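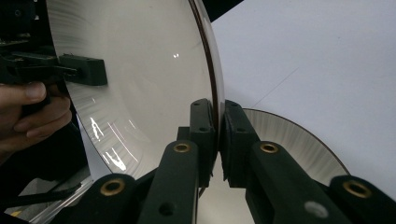
The Hoveck pottery opens its doors for one afternoon in January, when the rest of the valley has the sense to stay home. I paid 5 dollars and got a sticker.

Olesia Kravchuk led our group through the glazing room and talked about white for 19 minutes. I had assumed white was the color you got by not deciding. The wide shallow bowls get a glossy white with faint streaks fanning out to the edge, then a thin dark brown line along the rim, and she has views on that line. Too thick, she said, and it looks like a hat.

The kiln reaches around 1,000 degrees, a fact we received through a closed door.

In the shop, Cirilo Ibarra wrapped bowls in old newspaper and declined to discuss discounts. I went in needing nothing and left with 2. They don't fit in my cupboard, so they live on top of the fridge. Parking is behind the Sodness feed store, and the coffee is free until three.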